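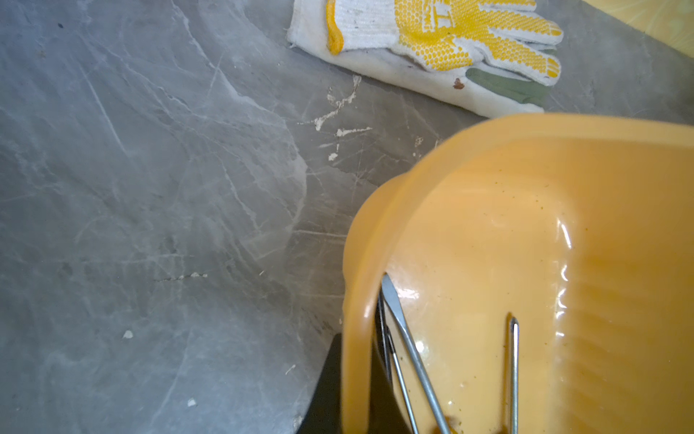 I spent a morning in April at the open day Bemov holds at its workshop building in Romport. It was my first visit. I went mainly for the hand tool rooms on the ground floor, and the notes below are mostly about those.

Doors opened at 9 and there was already a line. Parking is behind the building, off Quintero Street, and the sign for it is easy to miss. Entry was free. You get a paper map at the desk, though the room numbers on mine did not match the ones on the doors, so I followed other people.

The first room was sharpening and handle repair. Liudmyla Harasym ran the session and kept it short. She showed how to check a wooden handle for a loose fit, and how to dress the tip of a flat screwdriver so it stops slipping out of the slot. Most people grind it to a point, she said, and then it is only good for opening paint cans. She also passed out a sheet with tip sizes on one side. The other side was an ad for the Bradden evening classes, which cost $196 for the full course. I thought that was fair but did not sign up.

After that I went along the hall to the bench rooms. I liked that the tables had been left as working tables. The gray marble-patterned top had white specks on it, especially toward the front, and dried plaster splatters that looked like they had been there a while. The cotton gloves with the yellow grip dots had seen use too. One had a green patch over the fingers.

Screwdrivers were the main thing on the bench, with an orange tray to keep them in.
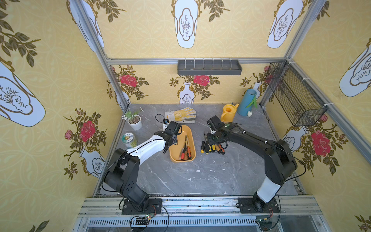
Screwdrivers in the tray and on the tabletop, with a watering can and a plant pot farther back.

I have a drawer at home with the same mix of red handles and old wooden ones, and I have never settled on a way to store them. A tray like that would at least come out to the job with me. I asked at the desk where to buy one and was told to try any kitchen store.

Coffee was in the back hall, 3 dollars with a roll. The line took roughly 10 minutes. The upstairs rooms were closed until the afternoon, so I missed the plastering demonstration. Wear closed shoes if you go, and bring cash for the coffee.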